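**March 2024 — starch paste for the Losau ledger, second batch**

Continuing from the last page. The first batch was too thin and I threw it away. I think the mistake was mine: I measured the starch with the old spoon and did not weigh it. Now everything is weighed, also the water.

Recipe for batch two:

- wheat starch, 40 g
- water from the filter, 400 g
- no preservative

The starch was left in half of the cold water before cooking. In the Narier manual they say overnight, but I gave it only the time of my lunch and I did not see lumps. Then the rest of the water, then low heat in the small pot with constant stirring. The paste becomes clear quite suddenly. One minute it is milk, the next minute it is glass, and the spoon begins to feel heavy. I continued for a long time after this point, as I have learned that paste which is cooked too short looks good but has less strength on the next day.

After cooling I pushed it two times through the sieve. The third time is perhaps not necessary. Consistency like soft yogurt, and with more water on the glass plate it can be brushed very thin.

**The repair tissue**

I compared two tissues for the torn corners of the ledger. The one from Flastis is warmer in tone and has longer fibers. The one from Qudah is thinner and almost disappears on the page, but it stretches a lot when it takes the paste, and after drying it pulls the old paper a little. On my test strips from the modern account book the Qudah tissue made a visible wave along the tear. The Flastis tissue stayed flat in all strips except one, where I used too much paste.

Decision: Flastis for the corners and the long tear on the first leaf. Qudah only for the small holes, where there is text under the repair and we need to read through it.

I prefer to tear the tissue with a wet line and not to cut it. With a cut edge, the repair is like a small step, and after some years the paper can break just there. For the wet line I use the fine brush and a ruler, and then I pull slowly with both hands. Please, if you prepare strips for me, keep the long fibers on the edge. They look untidy but they are the best part.

**Drying and weight**

Order on the table: blotter, non-woven, leaf, non-woven, blotter, then glass, then the weight. I changed the first blotter after ten minutes, and again after one hour. In the first batch I forgot the second change, and the strip was stuck to the non-woven at one end.

About weights: for one single corner 587 g was enough, and 1000 g was too much. Under the heavier weight the paste went out past the edge of the tissue and made a shiny border. This can be removed with a damp swab, but it is work that I don't want to do on the real leaf.

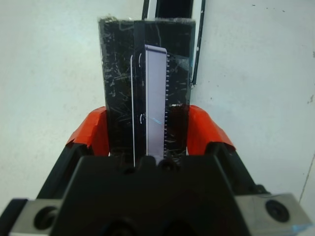 For the long tear I will need pressure along the full length, so a single weight in the middle is not good. A wider piece of glass would help. The one in the drawer has a chip on the corner, and I do not want it near the ledger. I will ask for a new one with polished edges.

**Ink test**

Before any water comes near the leaves, I tested the inks with a small drop and a piece of blotter, in places where the margin has only a short stroke. Brown ink: no movement. Black ink in the column headings: no movement. Red ink of the ruled lines: moves at once, already with very little water. So the red lines are the real problem of this book, and there are red lines on every page.

Possible ways:

1. Drier paste, brushed on the tissue and left for a short time on the blotter before it goes on the leaf.
2. Tissue coated before with a cellulose adhesive, made active with alcohol. But I must test the red ink with alcohol too, and I have not done this yet.
3. Leave the tears which cross a red line, if they are stable.

I tried the first way on a loose piece from the back of the binding, which has the same red. It was fine in three places, and in one place there is a pink shadow, very weak, perhaps one millimeter wide. With the magnifier it is clear that the paste was wetter there. I am not yet happy with this.

**Spine**

The spine is for later, but a short note so I don't forget. The old glue is hard and dark, and it comes off in crumbs with the bone tool if one is patient. The sewing is good in the first half of the book. In the second half, two threads are broken close to the knot. I don't think it is necessary to take everything apart — the sections are holding, and new thread can be linked to the old one from inside the fold.

The ledger has some 400 pages, and only the front part has heavy damage, so I still hope we can return it to Losau in the same binding.

**To do**

- alcohol test on the red ink, margin of the last leaf
- new glass, polished edges
- cook smaller batch, half the quantity; this one will be sour before I can use it all
- write the date on the jar (again I forgot it)
- more strips from the Flastis tissue, two widths

The rest of the paste is in the refrigerator, second shelf, under a thin layer of water. Please don't stir it.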